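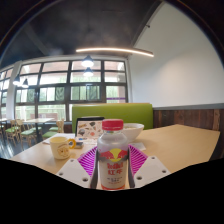 Screw-cap bottle in the soft fingers. Keep the grip low and leave the cap alone.

Workshop and Kitchen Tips: Teaching a Gripper to Use a Coaster

Several readers have sent me the Gullon report, the one where a robot learns to set a bottle on a coaster from recordings of people doing it with a gripper held in the hand. They want to know if their own kitchen is next. I doubt it, but I read the thing twice and there are a few useful tips buried in it, for anyone building one of these on a workbench and even for people who just want fewer rings on the table.

The method first. You carry the gripper around, a camera rides on it, and every pick and place gets saved. The report used 684 recordings, made at ordinary tables with the dishes left where they were. A program is trained on those and then runs a real arm. Much cheaper than tying up an arm for weeks, I'll give them that.

Tip: Start with the fingers open and clearly apart. Vasylyna Lysenko, who wrote the practice notes at the back, wants the bottle in view before the hand moves. If your wrist blocks the camera at the start, throw that one out and do it over.

Tip: Don't tidy the table. A program that has only met bare wood will get confused by a napkin. Papers, bowls, cups, leave them. Push the coaster to a new spot between tries.
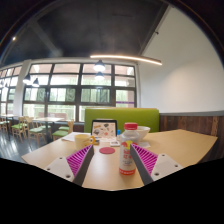

Fingers open, bottle off to the right, coaster still free.

Tip: Come in low and level. Ribbed fingers bend around a bottle and forgive a lot, which is pleasant and also hides bad habits. Grab a tall bottle near the neck and it can swing when you lift.

Now my first complaint. The report says the arm missed the coaster in 14 of 200 trials. Sounds fine until you see that a "miss" means the bottle ended up completely off it. Half on and leaning counted as a success! I wouldn't accept that from a dinner guest.
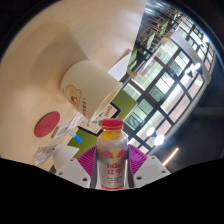
Reading time: 3 min

Checking somebody's robot numbers at home

Look for how many places they tested in. Gullon recorded in eight rooms and then tested in two of the same ones. Daylight from the same windows, the same furniture. I'd like to see a room it hasn't met -- a dim one, preferably.

Look for what got picked up. A plastic bottle with a screw cap is a kind choice. It's stiff enough to squeeze and it has a nice bright top to aim for. Try a wine glass and write to me.

Look at who did the recording. The Mikkelsen group tried the same idea in August with people who had never held the tool, and their arm did a good deal worse. Lysenko says more practice fixes it. Maybe so, but then the hours of practice belong in the cost, and I can't find them in either report.

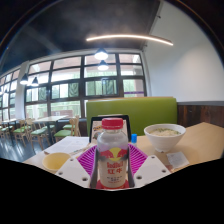 Bottle upright over the red disc, one dark finger strip on each side.

Tip: Let go slowly. Lower until you feel the base touch, wait a breath, then open both fingers evenly and back straight out. Jerk the handle sideways and you are teaching the arm to knock things over.

Tip: Wipe the finger pads between sessions with a damp cloth and a drop of dish soap, then dry them. Sugary drinks leave a film, and a tacky pad drags the bottle along when it opens.

Tip: Keep the bad tries in a separate folder. The report dropped theirs without saying how many there were, and I'd trust the rest of it more if they had kept count.

As for buying one, Evinus sells a kit version of the handle with spare fingers. I haven't used it. If all you want is a dry tabletop, a cork coaster under each glass still does the job, and the spare goes in the drawer by the stove.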